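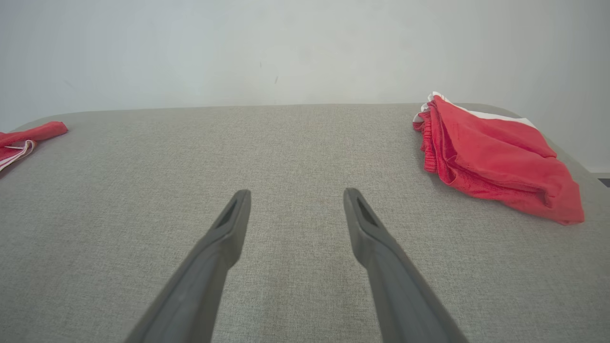
The upholstered seating was always going to be the big purchase out of this grant, and I'm delighted to report that we have got it right. When we applied, our members were sorting donated clothes on the floor or balanced on a stack of crates, and a good many of them simply couldn't manage it. Now they can sit down and spread things out beside them. We went for the light grey weave with beige and taupe running through it, pushed right back to the white wall, and it has made the room feel like somewhere you'd choose to spend a morning. Beverley Fothergill compared fabrics for weeks (I have never seen so many swatches) and her patience paid off. The rounded corners were her idea too, after one too many bruised shins at the old place.

The cost came to £800 including delivery, all from the Trovari small works budget line. Skarnberg had quoted a little lower, but their covers weren't removable, and with the traffic we get that ruled them out. The receipt is with the paperwork Dean Parsons sent over in October.

Sorting sessions

We promised six sessions before Christmas and all six have gone ahead, each one starting at 10.30 with tea first. Thirty people have come to at least one of them, and the regulars have become very quick indeed. The routine has settled down nicely: out of the bag, seams and zips checked, label read, folded, and on to the right shelf. We started off sorting by size alone and soon found that washing instructions mattered just as much. Families in the flats on Horrocks Street mostly share machines and don't have anywhere to hang a hand-wash jumper, so we now keep the easy-care things together at the front. Anything where the label can't be made out goes to the table by the window for a second opinion.

Bright colours have been the surprise of the autumn! Reds and oranges get asked for again and again, especially for children, and we've begun putting them at eye level instead of burying them among the navy school stuff.
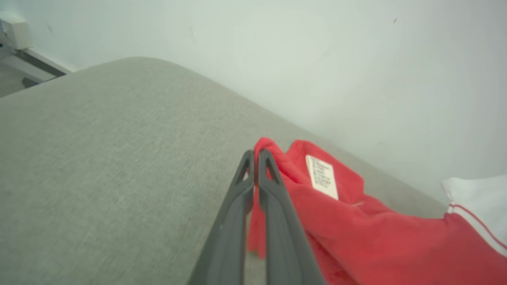
Shirley Hebden would like it noted that the labels are still the slowest part of the job. The print is tiny, she says, and half the time you have to turn the whole garment inside out before you find the thing. She has asked for two magnifiers on stands and a better lamp, and I'd like to back her on that. We can meet it from what is left under equipment if you're happy for us to move the money across.

Still to do

The mending corner is behind. Chelsea Inskip has the threads and needles ready, but the second-hand sewing machine needed a part and we are waiting to hear when it will come. I would hope to have that up and running by February — possibly sooner, if the repair shop is kind to us.

We also owe you the feedback forms. Sheila Cheetham has collected them and is typing them up now, spelling mistakes and all, and they will follow under separate cover. Please do come and see us when you can. The kettle goes on at ten.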